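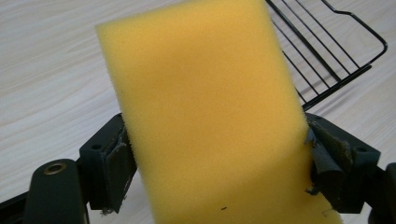 Refund for a cancelled musical – voucher or money?
Posted by Gatchalian, 9 May 2020

In March I bought two tickets for the spring musical at the Altilcombe theatre in Flatham, 80 dollars each. Now the whole season is cancelled. The theatre has sent me an email with a voucher code, but I did not ask for a voucher. I will move to another city soon and cannot use it. Must I accept it? I have written to the box office two times and there is no reply yet. 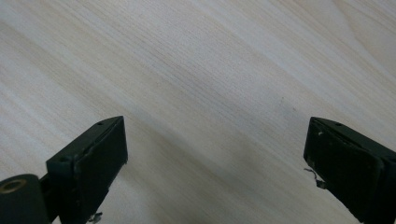 Benedikt Lüthi
Look first at the conditions on your booking email. Mine, for the same theatre, said that for a cancelled show the buyer can choose. I answered the voucher email with my order number and the words "I choose the refund", and the money was on my card after 47 days. The booking fee did not come back. Please be patient with them – the box office has very few people at the moment.

Gotaler
same thing here, still waiting. Did you pay by credit card? Then ask your bank also. My seats were in the balcony and the sound there is terrible anyway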